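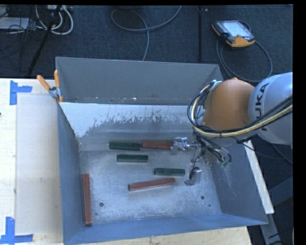 March, late afternoon

Back on bin picking after two weeks of everyone else needing the KUKA. Green and red blocks again, because Hjalti still wants a clean baseline before we let it near real parts from Geltley. Fair enough, but I'm so sick of these blocks!

The far side of the bin is still where my trouble is. Anything lying end to end along there gives the segmentation a headache — it wants to call a green and a red one long object, colors be damned — and the shiny strip on the inner wall doesn't help (that glare comes and goes with the afternoon sun). Fanni thinks we should matte the whole inside with spray. I'd like to try a cross-polarizer first, I have one in my drawer somewhere.

Yaryna asked at lunch if it could empty her dishwasher yet. No! It can sort of empty a bin of blocks, if you're patient. Sigrún's guess is 14 months to something a shop floor would put up with and 9 years for the dishwasher. I'd swap those some days. Forks at least don't hide against a wall, and a shop wants 800 picks a shift with no one babysitting the pendant.

To do:
- redo the hand-eye calibration, I don't trust the old one
- ask Heiðrún if the Kesgate fingertips ever shipped
- slower approach near the walls, then compare
- blocks leaning on each other, mixed colors, save every miss

Leaving the cell set up as is, please don't move the bin. The clamp stays on too.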